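Rondow Reading Aloud Project
Second progress report to the Pelupessy Fund
Prepared by Amirul Wijaya, project coordinator

Dear all,

Thank you, first of all, for your patience with the lateness of this report. I had meant to send it before the half-term break and then we had two weeks of colds going through the whole team, myself included, and it slid. I hope it finds you well, and I hope it gives you a fair picture of where your money has gone since the spring.

Where we are

You will remember that the grant was to pay for weekly reading-aloud sessions for older people in Rondow, many of whom live alone or have sight trouble and miss having a book on the go. When I last wrote we had four groups running. We now have six, and the two new ones (the sheltered flats at Proro Court and the afternoon group above the chemist's) have settled in faster than I dared hope. The Proro Court group in particular has become rather fierce about its start time. I arrived at ten past two one afternoon, having been held up at the level crossing, and found they had begun without me, with a retired bus inspector reading the first chapter in a voice that could be heard from the car park.

We have 14 readers trained and active, against the ten we promised you. Three more are waiting for their checks to come through. The training itself has changed a good deal from what was in our application. We had planned a full day, and after the first one it was plain that a full day was too long for people who had come to us straight from work or who were looking after grandchildren. It is now two evenings, a week apart, with a visit to an existing group in between. Readers tell us the visit is the part they remember.

Books and materials

The large-print collection now stands at 400 volumes, all of them catalogued and covered. I should explain the covering, as it was not in the original budget and you may wonder at the line. The first boxes we lent out came back looking quite sorry for themselves, and replacing large-print hardbacks is a costly business. So we bought covering film and a small stock of desk supplies. 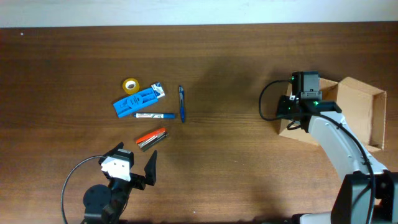

The lending boxes go out to each group for eight weeks at a time and then move round. We tried six weeks to begin with and it was too short for the slower novels, and we tried ten and found that people lost track of what had been due back. Eight seems right. Each box has a card inside the lid where borrowers can write a line about what they thought, and these have been a great pleasure to read. One lady wrote simply "Too many moors." Another had filled both sides of the card and carried on to the back of a shopping list.

We have also had to think harder about what we read aloud in the sessions themselves. Our first list leaned heavily on the classics, partly from my own taste, I confess. Some of these went down beautifully, but the sentences can be very long for someone listening at the end of the day, and several members were too polite to tell us they had lost the thread. We now mix in short stories, memoirs, a bit of poetry and, at the insistence of the Tuesday regulars' old friends at the flats, a good deal of crime.

What has been difficult

Transport remains our biggest worry. The bus that used to stop at the bottom of Mill Lane was withdrawn in the summer, and four members of the church hall group could no longer get to us. We have been paying for a shared taxi out of the contingency line, which I agreed with your office by telephone, and it has worked well enough, but it will use up what is left there by the end of February. I would be very grateful for a conversation about this before then.

The hearing loop at the library is still not right. The engineer has been twice and it is better than it was, though anyone sitting near the window gets a hum. For now we have moved the chairs.

We have also lost two members over the period, both of whom had been with us from the very first session. Their families were kind enough to write, and one asked whether a reader might come to the funeral and read the closing pages of the book the group had been in the middle of. Two of our readers went. I mention it here with the family's permission.

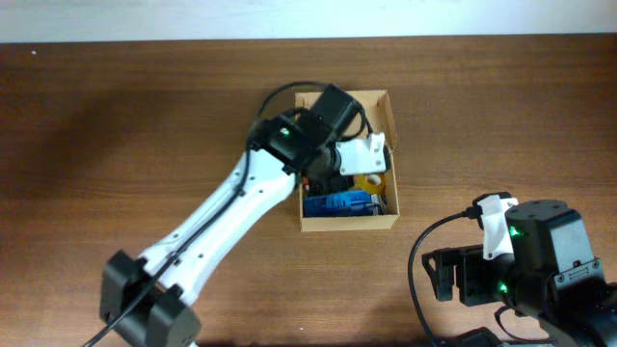

Money

Spending is close to plan. The printed books have cost a little under what we set aside, thanks to a generous discount from Zornex, the bookseller in the arcade, and the saving has gone towards the covering and the desk supplies. Room hire is slightly over because of the two new groups. We have £3,000 remaining for the second half of the year, most of it already promised to room hire, readers' travel and one more round of training. A full breakdown is attached as a separate sheet, with receipts.

What comes next

In November we are holding an open afternoon at the library, with tea, and each group has chosen a short piece to be read. The Proro Court members have asked to do their own reading and have been rehearsing in the lounge, which I gather has not been popular with the people who go there for the snooker. You would all be most welcome, and there is parking behind the building if you come before three.

After that we would like to try a telephone group for those who can't leave the house at all. Two of our readers have offered to pilot it over the winter with a handful of listeners, using the library's conference line in the evenings when it isn't needed. I don't want to promise numbers yet. I will write again once the first few calls have been made.

With warm thanks from everyone here,

Amirul Wijaya
Project coordinator, Rondow Reading Aloud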